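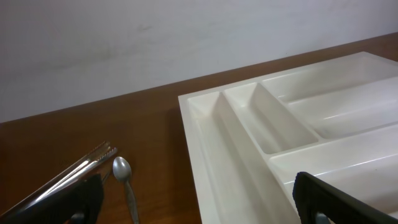

Getting a wrist camera to find shiny cutlery

I've been fiddling with the perception side of our cutlery sorter for most of the spring, and Kalkidan Mekonnen asked me to write down how I set it up so she can do the same on the second arm. So, Kalkidan, and anyone else using Hevow for this sort of thing, these are my steps.

1. Lock the exposure first. Auto exposure sees a big white tray, panics and turns everything else into mud. I use a fixed value of 900 in the camera settings and leave it there. If your knife blades go pure white, bring it down a notch at a time.

2. Mask out the fingers. They're always in the same spot for a given opening width, so save one mask for open and one for closed. I skipped this at first and the planner kept trying to pick up its own left finger (Gerrit still brings it up!).

3. Find the tray before the cutlery. White plastic on brown wood is a gift. Threshold on brightness, keep the biggest blob and fit the rim. Watch out for a pale wall behind the table - mine got swallowed into the tray until I cropped everything past the back edge. Then look for the divider ridges inside the blob and give each compartment its own number.

4. Now the utensils. I trained on 1,000 views from the Allutstead bench, plus 213 more of knives lying side by side, which the first model loved to merge into one fat knife. Label the whole visible blade as one piece, bright streaks and all, or you'll get it back in bits.

5. Work out the grasp. Fit a line down the long axis and close the fingers across it. With a teaspoon, aim for the handle and stay off the bowl. If the handle runs out of view, back the wrist off and look again before planning anything.

6. Set a timeout. I give the detector 500 milliseconds, then it takes a fresh picture.

Run the whole thing with the motors off and watch the overlay for a bit before you let it move. Forks are still a mess, by the way - Nuria has a branch for those and I'll add a step once it's merged.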